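Condenan al antiguo gestor de Kutik por captar dinero para un negocio que no existía

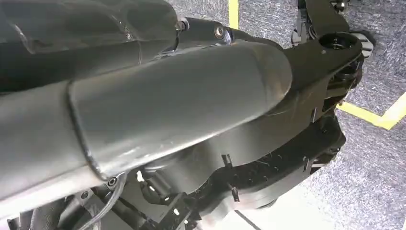
TRIBUNALES

06/03/2001 – El tribunal ha condenado al antiguo gestor de la sociedad Kutik a 18 meses de prisión por un delito de estafa continuada. La sentencia considera probado que el acusado pidió dinero a pequeños ahorradores para financiar la compra de maquinaria de envasado, y que esta maquinaria no fue nunca encargada.

Según la resolución, los inversores entregaban una cantidad mínima de 400 euros y recibían un certificado con el sello de Diken, una firma que figuraba como garante de la operación. Diken no tenía empleados ni oficina abierta, y su única cuenta bancaria estaba a nombre del mismo condenado. El número de certificados emitidos llegó a 3.406.

Una parte de los fondos pasó después a Okabe, sociedad dedicada al alquiler de locales, que ha colaborado con la investigación y no ha sido acusada. El resto se utilizó para pagar intereses a los primeros clientes y para gastos personales, entre ellos el alquiler de una vivienda y dos vehículos.

Las primeras denuncias se presentaron en diciembre, cuando siete inversores pidieron la devolución de su capital y no obtuvieron respuesta. La defensa sostuvo durante el juicio que se trataba de un proyecto real con mala suerte, y ha anunciado que presentará recurso.

El tribunal ordena también la devolución de las cantidades entregadas. Los afectados que compraron su certificado por medio de la agencia Clornen – la mayoría de ellos jubilados – deben presentar el documento original en la secretaría del juzgado. No se admiten fotocopias.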